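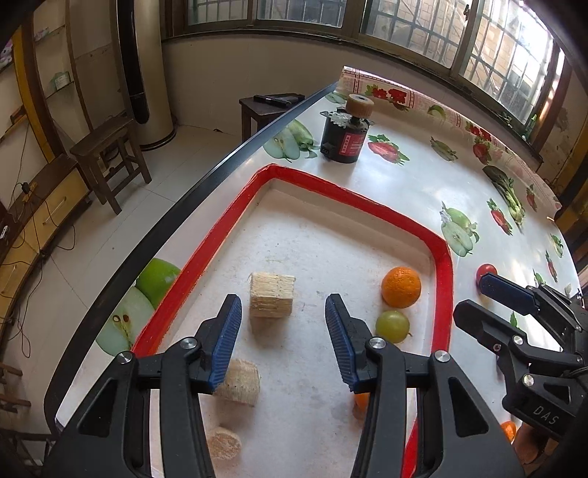
*This page was last changed on 2024-06-13.*

**Example gathering with hand-held grippers** is a way of collecting the material that a learning system needs before it can move a robot arm through a household chore. A person holds the gripper and does the chore with it, while a camera fixed to the tool records what the tool meets. No robot arm has to be present, so the work can be done at a kitchen table just as well as in a workshop, and a good deal of it is.

The method has many names in many places. At Irkari, the small group whose habits fill most of this article, it is simply called "table work," and the people who do it are called gatherers.

## How an example is made

One example is one short chore, recorded from beginning to end. A favorite kind is sorting or moving food on a tray, where cut pieces and whole fruit lie together and the gripper has to deal with both. A cut block has flat sides and corners, while a whole orange citrus fruit has a dimpled peel and no corner to hold on to at all, and a single round grape-like fruit asks for a gentler squeeze than either of them. Ribbed pads on the fingertips, blue ones in the case shown, give the jaws something to hold with.

Many chores are done with two grippers, one for each hand. This is slower to learn than it sounds! New gatherers tend to let one hand do everything and leave the other hovering, and Touran Esfahani, who wrote the first Irkari handbook, asked that they spend their first 50 examples on two-handed chores for just that reason.

## Tables and rooms

Gatherers are encouraged to work in ordinary rooms and to leave them as they are. A patterned tablecloth is thought especially useful - one printed with strawberries and apples, say, gives the learning system plenty of flat fruit that can't be picked up, lying right beside fruit that can. Daylight from a window is welcome too, glare and all, as are crumbs and smudges on the tray.

Fatemeh Fallahi and Bảo Kiều compared plain tables with busy ones in a long note that is still passed around the group. They had 12 gatherers repeat the same tray chore in their own homes, and they came down warmly on the side of busy tables, though Kiều added that very shiny cloths deserved a study of their own. That study has not been written.

## The Jeltby set

The best known collection made this way at Irkari is the Jeltby set, begun one September by Shahab Ahmadpour and added to in fits and starts ever since. It holds 2,337 examples sorted into 13 chores, most of them to do with food. Each example carries a plain sentence saying what was done, written by the gatherer the same day, and these sentences are kept in the gatherer's own words, spelling included.

Examples with a dropped piece are kept if the gatherer picks it up again and carries on. Examples that stop halfway are stored apart, under the name Vastunell, and are used mostly for teaching the system to tell a finished chore from an unfinished one.

## Disagreements

Cyrill Hauser has argued that gatherers grow too tidy with practice, and that their later examples all come to look alike. Ahmadpour's answer was to change the food and the tray more often. The handbook now asks for a fresh layout after every example, a rule that is followed by some gatherers more faithfully than by others.

## See also

- Jeltby set
- Vastunell
- Two-handed chores
- Irkari handbook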